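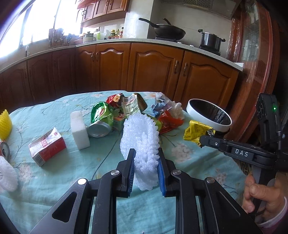
A foam fruit net on a printed tablecloth.

The recycling symbol is a poor unit of information

Packaging labels are asked to answer one question: which container does this go in? The system most shoppers rely on does not answer it. The numbered triangle identifies a resin. It does not say whether a local plant can sort the item, whether a buyer exists for the sorted bale, or whether the item's shape will get it through the screens. A resin code is a manufacturing note that ended up facing the public.

My position is that the code should be moved off consumer packaging, or shrunk to a size only a plant technician would look for, and replaced with a disposal instruction tied to a postal code. The objection I hear most often is cost. I think the cost is overstated. Printers already vary artwork by region for language and for deposit marks, and a scannable code needs no regional artwork at all.

Consider how the present arrangement performs. Last October Ilham Tazi and I gave 137 residents seven common household items and asked them to sort each one. Expanded foam was the worst case. Residents who found a triangle on it read the triangle as permission. Residents who found no mark guessed. The two groups made the same mistake at nearly the same rate, so for that material the label contributed nothing.
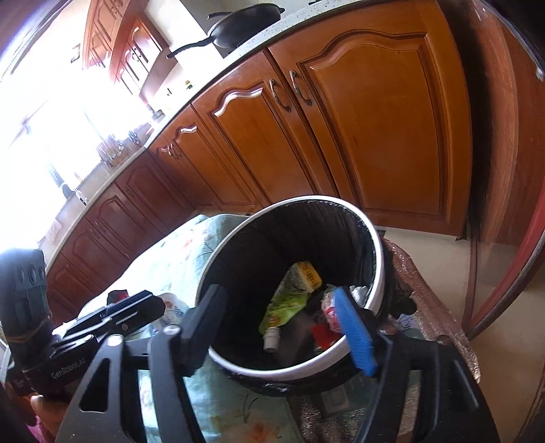

Multilayer packaging is the harder problem, and it is where the resin code fails completely. A laminate bonds films with different melting points, and most municipal plants have no step that separates them. The correct instruction in nearly every district is the trash. A flattened squeeze pouch with its white screw cap, lying in a lined bin next to a crumpled wrapper, is in the right place under those rules, yet many careful people would take it out again. The cap misleads them, as a rigid cap suggests a bottle and bottles are recyclable. Shape is doing the work that the label should do.

Frauke Kettler has argued in reply to an earlier draft that a local instruction goes stale when a plant changes contractors. This is true of ink and false of a lookup table. Rantala, the sorting operator in our district, revised its accepted list twice in the period we studied. Either revision could have been published the same day.

I would accept a transition period in which both marks appear. I would not accept one in which the resin code stays the larger of the two. Size signals priority, and the current layout gives priority to the fact a household can use least.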